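Teaching a laundry task by teleoperation: how many demonstrations, and where do I start each one?
Posted in: Manipulation / Learning from demonstration

wokport_lab

Hello all. I am new in this field and my English is not perfect, so please ask if something is not clear. We have a two-arm robot with simple two-finger grippers, and I control it with the Hedlund leader arms. The task is to move clothes between a basket and a front-loading washing machine.

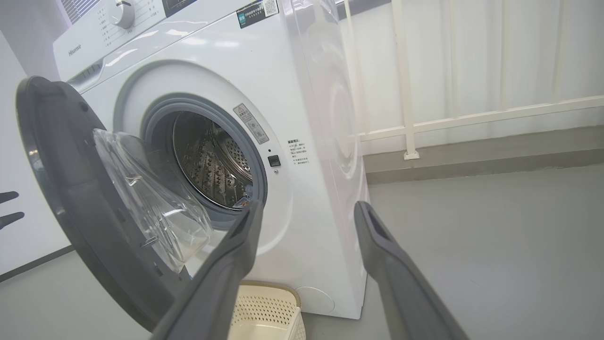
My difficulty is the consistency of the demonstrations. I have recorded 194 episodes since April, and the trained policy still hesitates before it reaches to the drum. In my setup the door opens to the left and the basket stands on the floor under it, so the left arm must go past the glass every time. Sometimes I go over the basket in one smooth curve, sometimes I stop and correct. Should I delete the episodes with corrections? Also, is it better to put the basket always in the same place, or to change it a little?

I also tried to guide the arms by hand, but then my own body is in the view of the cameras, and I do not like this data.

The door is a second problem. I would like the robot to learn opening it too, but with the door closed the black ring looks very smooth to me and I do not know where to put the finger.
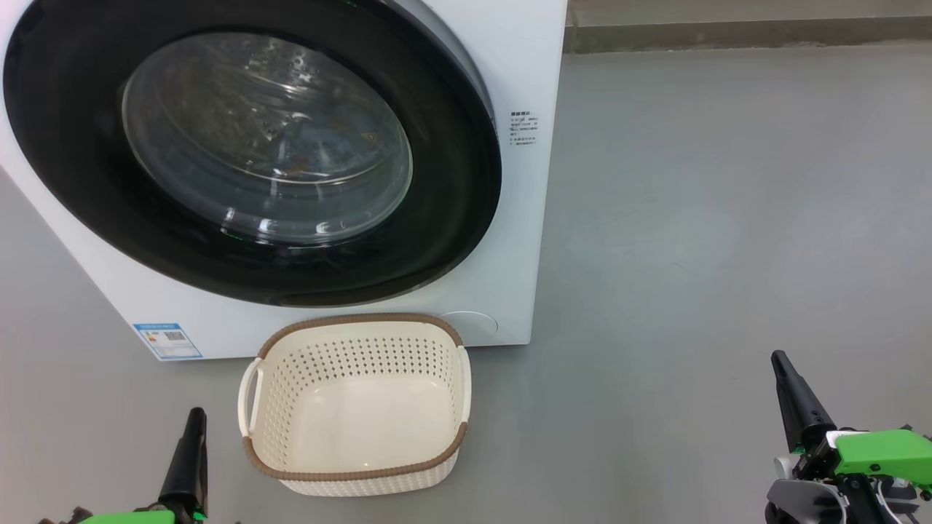
Hastex wrote that the corrections should stay. I agree with this, but only if they are real corrections, where the arm goes wrong and then comes back to a good position. A pause when the operator is thinking is a different thing. The policy learns to pause too, and I believe this is the hesitation you describe. Cut the still parts from the start and from the middle, train again, and compare before you record more.

For the basket, I would move it a little in each episode, one hand width or less. Keep the robot base fixed until this works.

About the door, make it a separate task with its own recordings. When I had both in one long episode, 474 in total, the door part was always the weak one.

Dradeo

Just record more. Mine was bad and then it was good.

hedge_and_gripper

I disagree with the answer before me. More episodes with the same habits will give you the same hesitation. Please check these points first:

1. Speed. Play back 20 episodes and look if you approach the drum with similar speed in all of them.

2. Grasp on the cloth. Decide on one way and keep it. I close both fingertips on the fabric so that a fold stands up between them, and I lift only after that. A printed garment is good for practice, as with a cartoon face on the cloth you can see in the wrist view how the fabric moves.

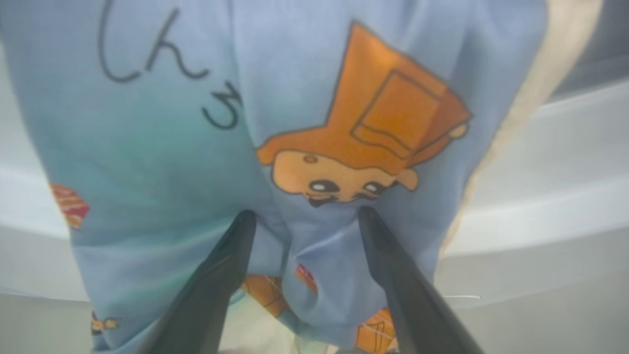 3. Release. Open the gripper inside the drum, wait a short moment, and go back along the same path. If you pull away too early, the sleeve can follow the finger out again.

4. End position. Finish each episode with the arms in the same pose, otherwise the policy does not know when the task is done.

wokport_lab

Thank you for the answers. I removed the pauses from nine episodes to see how long the work takes, and it is slow but possible. I will do the rest this week and train again. For the door I will make a new task, as you recommended. Does somebody know if the gripper force should be recorded also, or only the opening width?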